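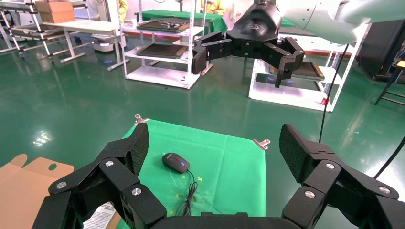 Old mice, keyboards and cables: what to bring and how to pack them

The small electronics collection at the Hununville branch opens again on 20th May. Last November we took in more than 800 items over the two weeks, and most of them were computer accessories. Wired mice made up the biggest single group, followed by keyboards and phone chargers. Of the mice that were tested, 61 could not be made to work and went to the recycler. The rest were cleaned and passed on to the Kanaan learning center and the after-school program in Brornetov.

We will take mice, keyboards, webcams, headsets, speakers that fit under one arm, and any loose cable. We can't take monitors, printers or anything with a swollen battery. Those go to the county site on the Sustodholm road, which has its own hours.

A few things would help the people at the sorting tables.

Leave the cable on. Last time a number of mice came in with the cord cut off, and a wired mouse without its cord is only good for scrap. If the cord is long, wind it in loose loops about the width of your hand and hold it with a twist tie or a strip of paper. Please don't wrap it tightly around the body. That strains the wire where it goes into the mouse, and this is the spot where most of the failures were found in November.

Wipe things down before you bring them. A cloth that is just damp is enough. Unplug the mouse first, go over the buttons and the wheel, and clean the pads underneath with a dry cotton swab. Work on an old towel or a piece of cloth so the mouse doesn't slide around and the dirt doesn't end up on the table. Household spray cleaners leave a film, so skip those.

If you have a computer handy, plug the mouse in. A light tells you it is getting power – it does not tell you the buttons work, so click both and roll the wheel. Write "works" or "doesn't work" on a slip of paper and tuck it under the cord. Both kinds are welcome.

Cardboard boxes are fine for carrying, and we will flatten and recycle the ones you don't want back. Plastic bags tend to split once there are a few chargers in them.

The limit is 14 items per household per visit. If you are clearing out an office, call the desk first so we can set a time for you. We have shelf space for 200 items at once and would like to avoid stacking things in the hallway again.

Drop off at the side entrance, next to the bike rack. The door is open whenever the branch is.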